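3. Materials and methods

3.1 Study setting

The study followed what households do with the packaging and worn goods that pass through the home, and how long such items stay there before they are thrown out, recycled or passed on. Fieldwork took place in two suburbs, Altitz and Paltunar. Altitz is mostly older detached housing with garages and sheds. Paltunar is mostly flats built above shops, with shared bin rooms on the ground floor. Both suburbs are served by the same council and receive the same kerbside collection: general waste weekly, mixed recycling fortnightly. Neither collection accepts expanded polystyrene, footwear or textiles. Residents who want to get rid of these items separately must take them to the Brabec transfer station, which charges no fee for small loads but can't be reached by bus.

We recruited 46 households through a letterbox drop and notices at the two local libraries. Of these, 18 were in Paltunar and the rest in Altitz. Households were eligible if at least one adult had lived at the address for a full year and was willing to keep a diary. No payment was offered, though each household received a grocery voucher at the end. The diary period ran for 16 weeks, beginning in March.

3.2 Item categories

Early versions of the diary asked people to sort items by material alone. In piloting this caused trouble. Participants could usually tell cardboard from plastic, but they disagreed about items made of several materials, and many entered the same item twice. The final diary therefore used everyday groupings: outer cartons, printed gift and product boxes, foam inserts, trays and boards, bags, clothing, and shoes. Material was coded later by the research team from the written entry and, where one was supplied, a photograph.

Foam inserts were given their own category after the pilot. They are light, bulky and shaped to a single product, and residents often keep them in case the product has to be returned. Printed boxes are kept for different reasons, including storage and re-gifting. Figure 2 shows typical items from the product box, foam insert, board and shoe groups.
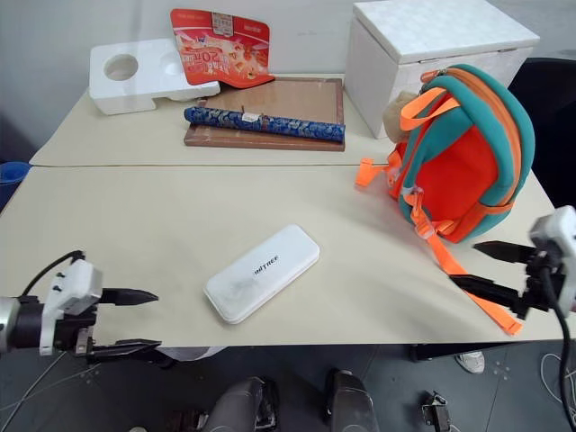
An item was entered in the diary when it stopped being used for its first purpose. For packaging this was normally the day of unpacking. For clothing and shoes the starting point was harder to fix, and we accepted the participant's own judgement of when the item was no longer worn. Entries were closed when the item left the dwelling. Moving something to a shed, garage or balcony did not close an entry, although the move was recorded.

We also asked participants to note where each item was kept. Locations were coded as living area, bedroom, kitchen or laundry, hall, and outside storage. Where an item moved more than once, the place it had spent the most days was used in the analysis. A small number of entries gave no location and were left out of the tables on storage but kept in the totals.

3.3 Footwear

Shoes needed further rules. A pair was treated as one item unless only one shoe was discarded. Uppers were coded as leather, textile, synthetic or mixed, using the label where it could be read and the participant's description where it could not. Sports shoes were nearly always coded as mixed. Many combine a mesh panel with a second fabric and a separate lining, and these layers are difficult to separate by hand, which limits the recycling options open to a household. 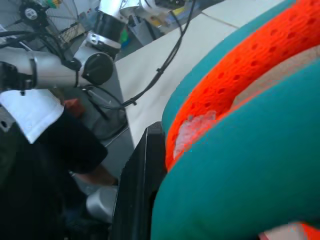 Figure 2. Items from the diary categories. Top: foam insert, printed product box and board. Bottom: detail of a sneaker upper in teal fabric and orange mesh.

Condition was scored by the participant on a four-point scale from "as new" to "not wearable". We did not check these scores against an independent assessment. People may judge their own shoes more harshly than a charity shop would, and the scores should be read with that in mind.

3.4 Interviews

At the end of the diary period one adult in each household was interviewed at home or by telephone. Interviews followed a short schedule covering storage space, transport, knowledge of local services, and past experience of returning faulty goods. Participants were also asked to choose one item still in the home and explain why it was there. Interviews were recorded, transcribed and coded by two members of the team working separately – differences were settled by discussion.

3.5 Analysis

Diary entries were transferred to a spreadsheet and cleaned in Tadow, a data entry program developed within our department. Duplicate entries were merged. Entries with no opening date were removed. For items still in the home when the diary ended, the holding time was treated as censored and the last diary day was used as the cut-off. Any item with a reported holding time above 400 days, which could only come from items already in storage when the diary began, was analysed separately.

Holding times were compared between the two suburbs using survival curves for each item category. Household size and access to a car were included as covariates. Floor area was considered but dropped, as several tenants did not know it and landlords' figures were not available to us.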